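News Reports People Archive Contact

Reports > Site visits > Plandness, handheld demonstration group

Visit to the manipulation group at Plandness

The Plandness building held its open day on 10/11/25, and I spent most of it on the ground floor with the manipulation group. Hussam Farah leads the group. Lajos Katona and Botond Deák run the collection work, and Jenő Pap handles training and evaluation. Ardalan Shahbazi came over from Cillov, which supplies parts for the study.

The question the group is working on is narrow. A policy for a two-arm robot can be trained on demonstrations recorded with handheld grippers, with no robot present. For rigid objects this is well established in their hands. For long flexible parts the results had been poor, and they wanted to know how much of the shortfall came from the tracking of the two hands relative to each other. A strip held at both ends transmits an error at one hand to the other. A small offset that does no harm when placing a box will buckle a seal or pull it out of its channel.

Their earlier setup estimated each gripper's pose separately and combined the two afterward. The current one puts a marker cube on top of each gripper and solves for both cubes in a single step, from the wearer's viewpoint. Katona's explanation for the cube shape was that a flat tag is lost as soon as the wrist turns away, while a cube will usually present at least one face and often two. With two faces in view, the orientation estimate is noticeably steadier. The cost is bulk above the hand, and Deák said new wearers knock the cubes together until they learn to keep their wrists apart.

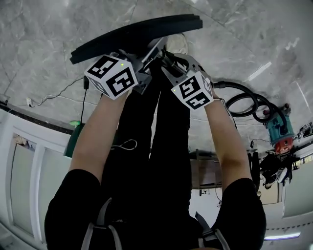 Curved black part held between the two marker-topped grippers, seen from the wearer's head.

A session at Plandness starts with a static check. The wearer holds the grippers still, then closes and opens the jaws, and the software compares the recovered poses against a stored reference. If the check fails, the session does not begin. The wearer then lifts the part, brings it to the required curvature, and presses it into a fixture from one end to the other. Each demonstration takes under a minute. Wearers change over after 20 demonstrations, a limit Farah set when he saw hand speed drifting upward in longer blocks.

The dataset stands at 1547 demonstrations after filtering. Pap discards any in which one cube goes unseen for too long during the pressing phase. He had first tried to fill these gaps by interpolation and dropped the idea in February, when he found that the interpolated segments were teaching the policy to pause halfway along the channel. A shorter dataset without them gave better behavior.

Evaluation was on a two-arm cell built by Hitport. Pap ran 100 trials for each of 3 conditions: separate tracking, joint tracking, and joint tracking with the gap filter. The ordering was as expected, with separate tracking the weakest. The gap filter made a larger difference than the change of tracking method, and this was the part of the talk that drew the most questions. Shahbazi asked whether separate tracking with the filter had been run. It had not. Farah agreed that without the fourth condition the two effects cannot be cleanly divided, and said it is next on the schedule.

The failures that remain are mostly at the start of insertion. The leading end enters at a slight twist, and the arms continue along the channel without correcting it. Deák believes the wearers correct this twist by feel through the gripper, which leaves little in the recorded images for a policy to learn from. Adding force sensing to the jaws has been discussed. Katona is against it for now on grounds of weight, and would first like wearers to exaggerate the correction so that it is visible.

I also asked about transfer to other parts. Only one profile has been tested on the robot. Demonstrations with a stiffer profile from Nyitrai have been recorded but not yet used in training. Pap expects the present policy to fail on it, as the stiffer part springs back when one hand relaxes.

Farah intends to release the processing code together with the rejected recordings, each labeled with the cause of rejection. The calibration routine will be released separately once the reference file format has been settled.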